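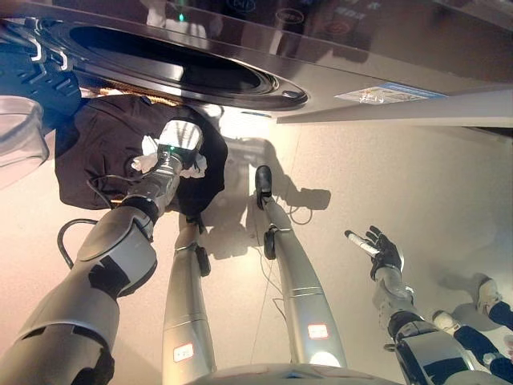

I've been putting off the dark laundry since we got back from Gotport, and this morning I finally ran out of black things to wear. So laundry it is! I used to throw everything in together and hope for the best, until one of my favorite white dish towels came out the color of dishwater — I still use it, but only for the floor. Now I make two piles on the bed, darks and lights, and go through all the pockets before anything gets near the washer. My quick cycle takes 54 minutes, long enough for coffee and a second slice of toast.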